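Building Services Fundamentals
Handout 7: Branch circuits, load estimation and cord-connected equipment
Revised 12/12/20
Notes prepared by Ye-seo Koo

Read this handout before the problem session. It replaces the August version, which used the wrong rounding rule in the second worked case. Bring a calculator and the panel schedule for the Roment building.

7.1 Terms

A branch circuit is the wiring between the last overcurrent device and the outlets it serves. The overcurrent device is normally a breaker in the panel. The rating of the circuit is the rating of that breaker, whatever the size of the wire, provided the wire is at least large enough for the breaker.

Connected load is the sum of the nameplate ratings of everything attached to a circuit. Demand load is what the circuit is expected to carry at one time. The ratio of demand to connected load is the demand factor. It cannot be greater than one.

A continuous load is one expected to run at its maximum for three hours or more. Lighting in an open office is the usual case. A kettle is not a continuous load.

7.2 Power, current and voltage

For the resistive loads in this unit, use

P = V x I

with P in watts, V in volts and I in amperes. Where a nameplate gives volt-amperes, use that figure for sizing and do not convert it to watts. Power factor is covered in Handout 9.

All problems in this handout assume 120 V single-phase supply unless stated.

7.3 Sizing for continuous loads

The breaker must be rated at no less than 125 percent of the continuous load plus 100 percent of the noncontinuous load. Stated the other way around, a continuous load may use up to 80 percent of the breaker rating. The two forms give the same result when the whole load is continuous. They do not give the same result for a mixed load, and students lose marks every year by applying 80 percent to the total.

Worked case A. A circuit carries 12 A of continuous lighting and no other load.
Required rating = 12 x 1.25 = 15 A
Select a 15 A breaker.

Worked case B. The Detow annex has a circuit with 12 A continuous and 4 A noncontinuous.
Required rating = (12 x 1.25) + 4 = 19 A
Select the next standard size up, 20 A. Never round down.

7.4 Voltage drop

Current flowing through a conductor produces a drop along its length. For a two-wire circuit,

Vd = 2 x L x R x I

where L is the one-way length and R is the resistance per unit length. The factor of two accounts for the return conductor and is left out more often than any other term.

Worked case C. A two-wire run is 63 ft one way. Use a resistance of 0.002 ohm per foot and a load of 12 A.
Vd = 2 x 63 x 0.002 x 12 = 3.02 V
As a share of 120 V this is 2.5 percent. The design limit used in this course is 3 percent on a branch circuit, so the run is acceptable. Repeat the calculation at 16 A and state whether it still passes.

7.5 Heat in conductors

The power lost in a conductor is I squared times R. Doubling the current gives four times the heat. A cord left coiled under load gives up its heat less readily than the same cord laid out straight – its published rating assumes free air. The same reasoning applies to cables bundled in conduit, where an adjustment factor is used once there are more than three current-carrying conductors.

7.6 Cord-connected equipment

Relocatable power taps add outlets but add no capacity. The limit is set by the lowest rating in the chain: breaker, wall receptacle, cord or tap. Do not connect one tap to another, and do not use a tap in place of permanent wiring. In a load survey, record each tap once at the receptacle that feeds it and list the attached equipment under that entry.
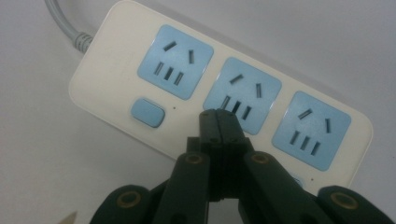
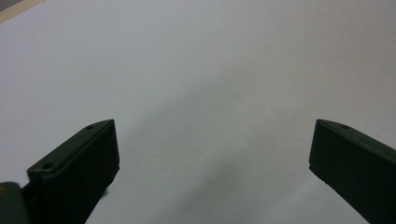
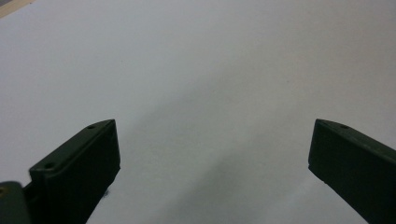
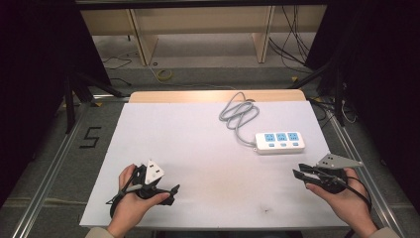
Figure 7.1. Power strip with three outlets in a row and gray cord coiled at the far side of the board (last picture).

7.7 Problems

1. A continuous load of 409 W is supplied at 120 V. Find the current and the minimum breaker rating before rounding to a standard size.

2. The Custum workshop has a 20 A circuit that already carries 12 A continuous. How much noncontinuous load can be added?

3. Room 63 of the Ban building is fed by a one-way run of 100 ft. Using the resistance from case C, find the largest current that keeps the drop within 3 percent.

4. Explain why the answer to problem 3 does not depend on the breaker rating, and give one case in which the breaker would govern.

Show units on every line. Answers without units receive half credit.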